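My uncle Hüsnü Ekinci left me his house in Bunddale, and with it one sister's worth of opinions (my mother's) and 92 jars with nothing in them. I didn't count the jars. He did. He'd written the number on a card and taped it inside the pantry door, and under it, in smaller letters, "enough."

I drove out from Starthorpe in July with the windows down and a cooler full of sandwiches, thinking I'd be done by supper. I am always thinking that. My mother called before I'd even found the right key.

"Have you found the letter?" she said.

"I haven't found the light switch."

"He told me there was a letter. He said it was with the bread."

Well, there wasn't any bread! The man had been gone since spring, and my cousin Antal had come through and cleaned out everything that could grow fur. What he left was everything else. The kitchen drawers were so full of string and rubber bands that they opened like somebody was holding on to them from the other side. I found 18 teaspoons and one fork. I found a fishing license, a harmonica, and a bus schedule for a route that quit running when I was in middle school.

I started a pile for keeping and a pile for giving away, and a third pile that I called Mom, for anything I knew she'd ask me about later. By four o'clock the Mom pile had its own chair.

The thing about my uncle is that he didn't hide things, exactly. He put them where they made sense to him. When I was nine he gave me a birthday card with a five-dollar bill in it, and when I lost the card he told me to go look in the piano bench, and there was another card, same picture, another five. "In case," he said. I asked him in case of what and he went out to water the tomatoes.

So I tried to think like him. With the bread. I looked in the oven. I looked in the toaster, and got crumbs down my sleeve. I took down the Drusent flour tin, the big one with the dent, and it was full of buttons — hundreds of them, coat buttons and shirt buttons and one shaped like a duck. I sat on the floor with that tin for longer than I'd like to say. Some of those buttons I knew. The green ones were off my grandmother's cardigan, and I could feel the wool on my cheek just looking at them.

My mother called again.

"What about the basket?" she said.

"What basket?"

"The bread basket! He brought it to every single holiday. You used to put it on your head."

And I had, too. It came back all at once, the dark inside of it and the light coming in, and everybody at the table laughing, and rolls all over the tablecloth where I'd dumped them out. I'd been walking past it all afternoon. I'd moved it myself, twice, to get at other things.
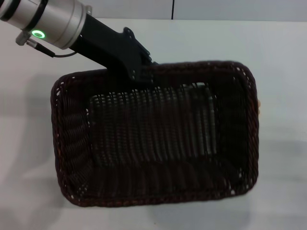 I ran my thumb along the wicker the way you'd pet an old dog. It was darker than I remembered, and a lot smaller, or my head was a lot bigger. There was a dish towel folded up on the counter beside it, and I lifted that, and under the towel was an envelope with my mother's name on it. It had been sealed and opened and sealed again with tape.

"Well?" said my mother. I'd forgotten she was on the phone.

"It's got your name on it."

She didn't say anything. I could hear her kitchen radio, and then I could hear her turn it off.

"Do you want me to read it to you?"

"No," she said. "Is it thick?"

I held it up to the window. "One page, I think. Maybe two."

"That's long for him."

"It is."

"Bring it tomorrow," she said. "And bring the basket, I'll make rolls. Don't put it on your head."

I told her I wouldn't. Then I shook out the towel and folded it back the way he'd had it, with the envelope underneath, and went to see about the jars.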